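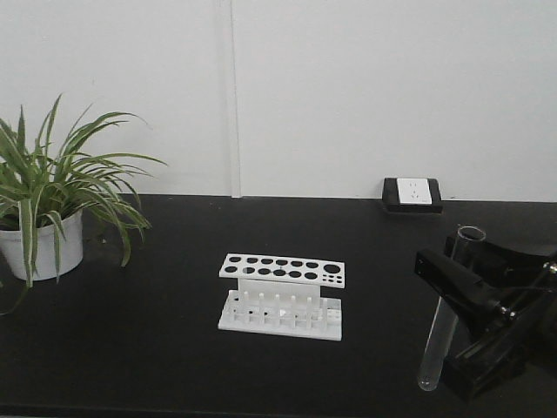 Skurdale fingers vs. the stock ones on glass tubes

Posted by benchrat564, September 1, 2024

OK so I've finally had a few evenings with the Skurdale parallel gripper and I promised a write-up, so this is me rambling. The job is dull on purpose: pick up an empty glass test tube, get it into a plastic rack, do it again. I've run the same routine on my old Wastetti since December, so I know what annoying looks like.

Grip is great! I set the force to 9 and left it there, and I haven't cracked a tube yet. What bugs me is the angle. If the fingers close a little high on the glass, the tube swings and I'm coming at the rack with it tilted, and then the hole has to do the straightening. The Wastetti with V-groove pads never let it swing like that, but it was slow and it dropped things.

tinfoil_tess
Which camera are you using for the approach? I gave up on a fixed one, clear glass on a black bench just disappears for me.

benchrat564
Both, the fixed one for the big move and the wrist one for the last bit. The wrist view is so much nicer for lining up with the rack, but the housing eats a big chunk of the lower right corner, so I always come in with the rack on the left. Same bench, wrist camera:

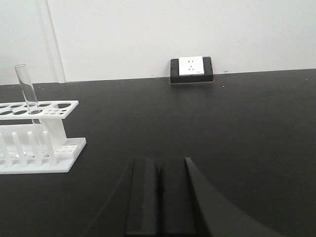 Hưng Ung
I'd disagree on blaming the fingers. Flat pads on a round tube will always let it pivot, whoever makes them. Put the V-groove pads on the Skurdale and run it again before you call it a comparison.

benchrat564
Fair - the bolt pattern is different though, so I'd have to print an adapter.

kelp_motor
Skasa sells one, 16 bucks. Mine was a hair loose but a shim fixed it. I'd still take the Eyvindsson over either of them, the controller is way less fussy.

tinfoil_tess
The Eyvindsson controller lost my saved poses twice, so no thanks lol

benchrat564
Adapter ordered. Will post again once I've run it with the grooves on.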